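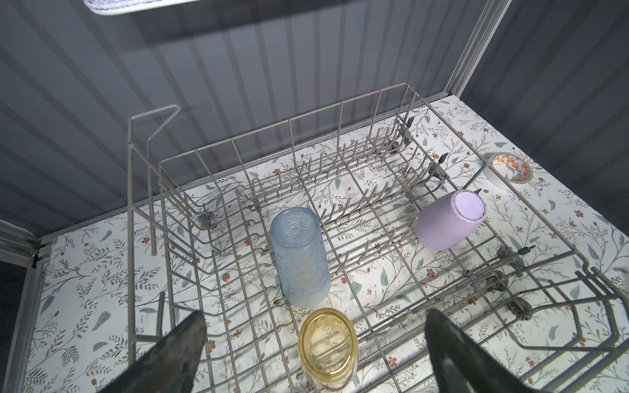
Kitchen clear-out at the Clirnthorpe place, day two. Marta and me started Sunday after lunch and we're still going, so just a quick page for now, more when I get a minute. The glasses and cups are a total mix, no sets left, but the colors are nice together: the rippled pale blue one standing up in the rack is my favorite, the lavender one is on its side, and the yellow has a faint flower pattern in the bottom that you only get looking straight down. Marta wants the yellow. We'll see.

**Rack.** Gray wire, little wheels, clips down the side. Keeping it. Holds cups fine, big plates are a pain.

**Floor.** Stems, blue-gray leaves, tiny rust-orange flowers on white. Love it, not changing it.

**Tape.** Orange and white roll, back corner. Need more, 14 boxes still to close up.

Still to come: pans, the drawer of lids, teh shelf over the stove. Aisling is picking up 4 boxes for Zustmont so shout soon if you want anyting.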